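The Musholm 400 Overshot Wool Blanket Kit

From the Cirnari weaving range, designed by Guangming Ding

If you have been weaving scarves and dish towels for a while and keep looking at your couch thinking it deserves something better, this is the kit we would put in your hands. The Musholm 400 is a full-size throw in two panels, woven on any four-shaft loom wide enough for the draft, and joined down the center with a stitch that Guangming has been fussing over since she first showed us the sample in September. We love it. The sample has been living on the back of the shop chair and it gets better every time someone naps under it!

The yarn is what makes it. Burkard spins this one for us from a springy medium wool, and it has enough loft to fill in between the picks once it has been washed, so the finished cloth feels solid but still drapes. It comes off the loom looking a bit open and stiff (don't panic, don't beat harder) and then the wet finish pulls everything together.
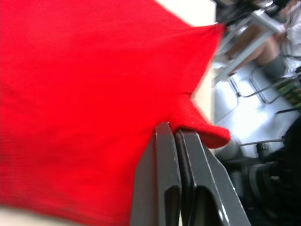

Guangming's draft is an old-fashioned overshot figure that she has opened up so the floats stay short. Long floats look wonderful on a wall and catch on every ring, button and cat claw in the house. She reworked the treadling until nothing felt snaggy, and along the way the pattern picked up a little wheel shape in each block that wasn't in the original. It was a happy accident and she kept it.

You'll weave both panels on one warp, one after the other. Measure as you go with the paper tape in the box, because matching the panels is the one part of this project that needs your full attention. Weave the first panel, pin the tape along the selvedge, mark every repeat, then carry the same tape up the second panel. If a repeat comes out long, ease off the beat a little over the next one and it will even out.
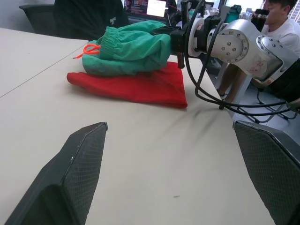

What's in the kit

Warp wool on cones, wound off and labeled
Pattern weft in your choice of color
Tabby weft to match the warp
Paper measuring tape and a blunt joining needle
Printed draft, sleying chart and Guangming's joining notes

Specs

Item number: 434
Panels: 2
Warp yardage: 3,000 yards, including loom waste and a short sample
Shafts: 4
Fiber: wool
Skill level: confident beginner and up

Colors

Pattern weft comes in Barn, Pond, Oat and Slate. Barn is a deep, warm red and has been the favorite in the shop, while Oat gives you a very quiet blanket where the pattern only shows when the light comes from the side. The Lu cones from our older range are close in weight, so if you have some left over you can use them for the tabby. Please weave a sample first, as they shrink a little more. 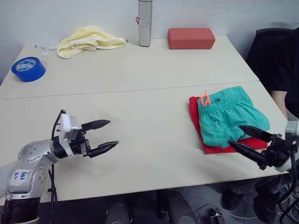
Finishing is the fun bit. Join the panels before you wash, lay the whole thing flat and work from the middle out toward each end so the repeats stay lined up. Then soak it in lukewarm water with a little wool wash, press the water out in towels and dry it flat over a rack. A light steam brings the pattern right up. You can brush it too, if you like a fuzzier blanket, though we think the wheels look best left crisp.

Kits are wound to order, so allow us a little time before yours goes out. If you already own a stash of wool, the draft and notes can be had on their own as a printed booklet.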